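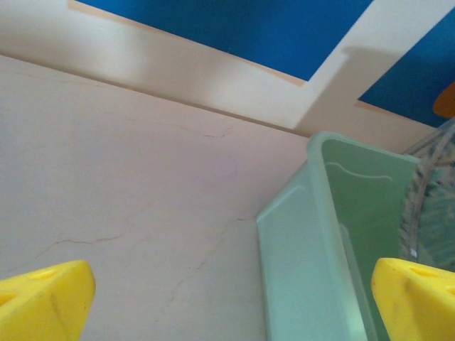 Recording a sorting task by remote control

Updated Nov 17, 2025

The steps below cover one task: picking up small dishes or lids and placing them in a green bin. They assume both arms are already calibrated and linked to the Kudero hand controllers.

1. Put the bin against the back wall, where both grippers can reach it.

2. Spread the pieces over the floor. Vary the layout each time, and turn some of the square dishes so their corners point at you.

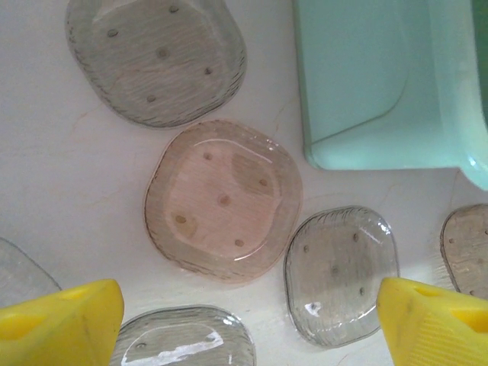
Clear glass is harder to judge than tinted glass, so do a few slow practice grabs before you record. Close the fingers on the rim – never on the base – and lift straight up.

3. Start the recording in Druda, then wait 2 seconds before moving.

4. Use the arm nearest the piece. Keep the other arm still and out of the way.

5. Lower the piece into the bin before you let go. If you drop one, stop and delete the take.

6. Bring both arms back to the start position and save.

Corrado Zanetti, who wrote our first checklist, suggests 100 good takes before the first training run. Our set from June had 179, and the extra ones were mostly flat round lids. 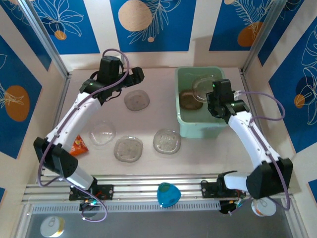
Can I record with just one arm?

You can, but keep those takes in a separate folder. Set the arm count to one in the Druda menu first, or the file will be saved with blank values for the second arm.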